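The fine print on the orange slip

October 18, 2018

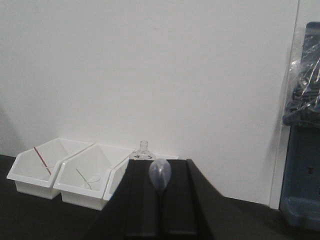

I've been trying to give a police department back its own property for going on three months now, and I'd like to report on progress. There hasn't been any.

It started in July, when my bike was stolen from the rack behind the Grolora building, where I work. It was locked. I mention that early because it's the first thing everybody asks, in the tone you'd use on a kid who says the dog ate something. I filed the report online, got a number ending in 953, and went out and bought a bus pass.

Eleven days later a constable phoned to say they had it. I was thrilled! I'd assumed a stolen bike went wherever single socks go. They'd stopped a fellow riding it down Yatsenko Street at two in the morning without a light, he'd been unable to say what colour the other side of the frame was (it's the same colour, but he guessed wrong anyway), and there it was in the property room waiting for me.

The property room is open Tuesdays and Thursdays, ten until noon, then closed for lunch, then closed. I took a morning off. You take a number, sit on a bench bolted to the floor, and read a poster on identity theft until the person behind the glass calls you up. I handed over my driver's licence, my report number and the receipt from the bike shop, which I had kept in a drawer for six years for precisely this moment, and I was a bit smug about it.

She brought out the bike. She also brought out a paper bag with an orange slip stapled to it, and said "and your effects."

I said I didn't have any effects. She said they were listed with the bike. I said they must be the other guy's effects. She said the other guy had signed a form saying nothing on the bike was his, including, as I suppose was the point of the exercise, the bike. So it all came to me. I could sign for everything or I could sign for nothing, and if I signed for nothing the bike went back on its hook and I could apply for a review.

I signed for everything.

In the bag were a bell (not mine), a bottle of Truvitz chain oil, half full, and a small padlock with a brass tag on it. The tag had the police crest on one side and the number 138 on the other. It's their padlock. It comes off one of their own storage cages, as far as I can figure, and somebody scooped it into the wrong bag.

An ordinary person would have put it in a drawer. I phoned. The switchboard put me through to the property room, which was closed, it being a Wednesday. I went in the following week on my lunch hour, forgetting that it was also theirs. Then I wrote a letter, and got back a very polite one explaining that property released to a claimant is considered to belong to the claimant, and that if I'd found an item I believed to be lost or stolen I should turn it in at the front counter.

So I went to the front counter. The officer there was friendly and about half my age, and he started filling out a found property form. Where did I find it? In a bag. Where was the bag? Here. He put down his pen. He went in the back for a while, and when he came out he said that since it had already been released once, taking it in again would need the original file reopened, and the file was with the Crown because of the charge, and would I mind hanging on to it?

I wouldn't mind. It's on the windowsill beside the kettle. I don't have a key for it, and luckily it's open, though my neighbour's boy keeps going for it and one of these days he'll click it shut.

The charge, by the way, has been put over twice. I got a card in the mail both times telling me I wasn't needed. The bike runs better than it did before it was stolen, which I put down to the oil, and I've moved it from the rack to the stairwell at work, against the express wishes of Plusisov, the outfit that manages our building. They've sent two emails about it. The second one says that bikes left in the stairwell will be removed and may be claimed from their office on Fridays between nine and eleven.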